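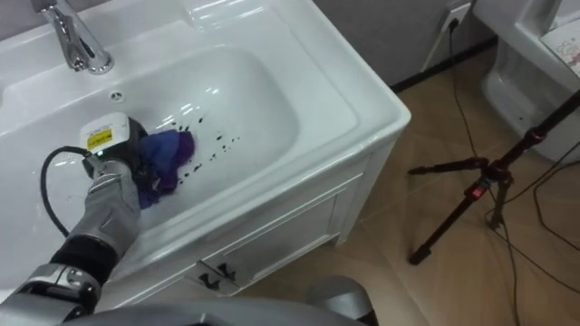 How many demonstrations does the basin set hold?
The Arkano basin set holds 300 episodes, all driven by remote control. 200 are for training, the rest are kept back for testing and should stay there, however tempting.

Arkano basin-wipe, data card
Maintainer: Wanpen Sangkhawat
Last edited: Mar 15, 2021

Task
A person steers the robot's arm through wiping marks out of a washbasin with a cloth. Four-year-olds manage this. The operators needed a good deal of practice, and episodes from their first week have been left out to spare their feelings.

Views
Each episode has a head view and a fixed side view. They start on the same clock tick, and we check for drift every 10 episodes.
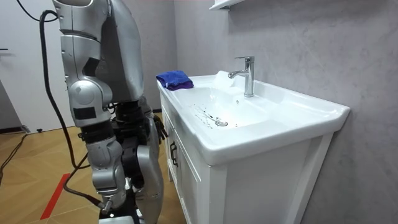

Side view: robot at the basin, blue cloth on the rim.

Operators
Two teams, Tumer and Meesuk, named after the desks they sat at. Tumer wipes in long strokes. Meesuk dabs. Both were given the same written instructions and both maintain they followed them. The team name is stored with every episode, so you can train on one and blame the other.

Labels
Each episode is split into reach, grasp, wipe and return. The line between grasp and wipe was drawn by hand, and opinions differ on where a grasp ends — we stopped arguing in June and took the first sideways movement of the wrist.

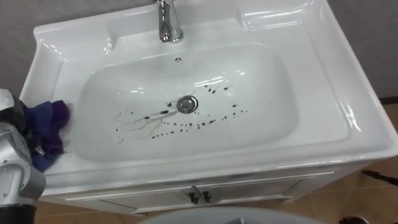 Return is the shortest label and the messiest. Some operators put the cloth back neatly, some let go of it and went for lunch. Use it with care, or drop it.

Known faults
16 episodes have a gap in the gripper readings. They are marked "gappy" in the index and have not been patched.
Cloth position is not tracked. Please don't ask us to add it.
One basin only, so expect sulking from your model when it meets another.

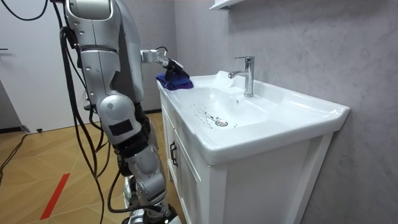
Side view: gripper pressing the folded cloth on the rim, left of the tap.

Use
Free for research and teaching. Send corrections to Wanpen, with the episode number in the subject line.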